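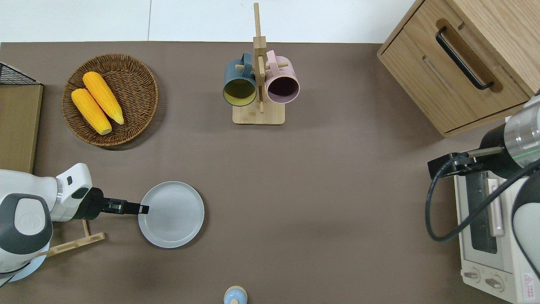

You can't move to Tarmont and not take up running, my neighbor informed me before I'd even found the box with the mugs in it. So I went! Once! I made it as far as the bakery and walked home with a roll.

That was in October, and I'm now signed up for the Cloststead loop, all 17 kilometers of it. My bib number is 2862, which seems awfully high for a race with 200 places, but what do I know.

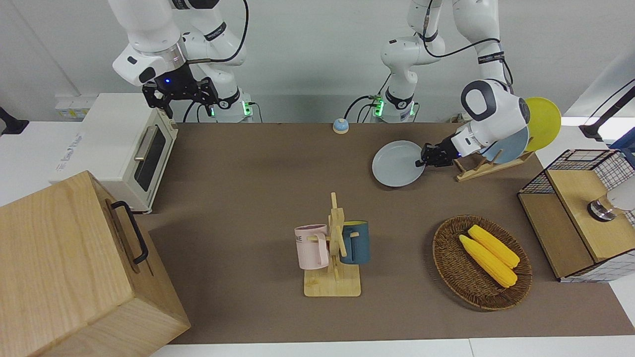
The hill out of Cliltudstead is the part I dread. It looks like nothing from a car. On foot it goes up, flattens just long enough for you to get hopeful, and then goes up again past the water tower (I walk that bit, I've made my peace with it).

Shoes, since a few of you asked: I have two pairs and the ugly orange ones are so much better.
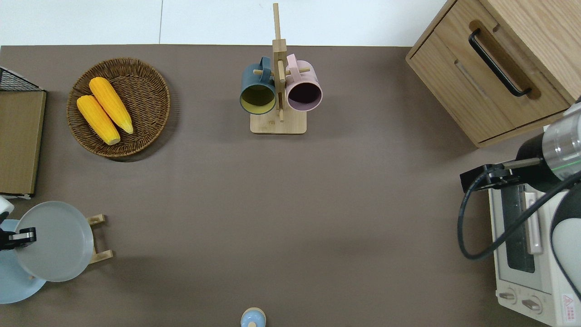 I've also been going out at six in the morning, me, the person who used to sleep through fire drills. It's quiet and a bit foggy and the geese own the path. I go around them. 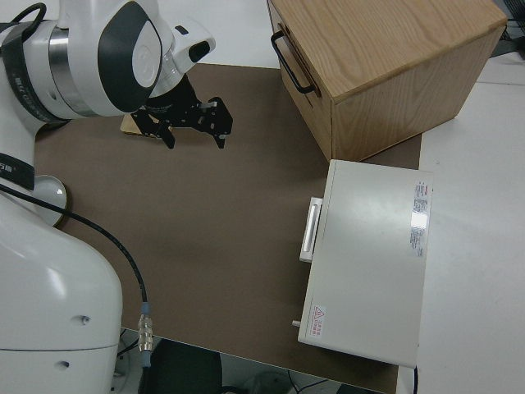
Anyway, the plan is to finish before they take down the cones. My sister thinks I should have a proper time goal, and I keep changing the subject. Next week is the long one, out to the reservoir and back, and I still need to buy socks.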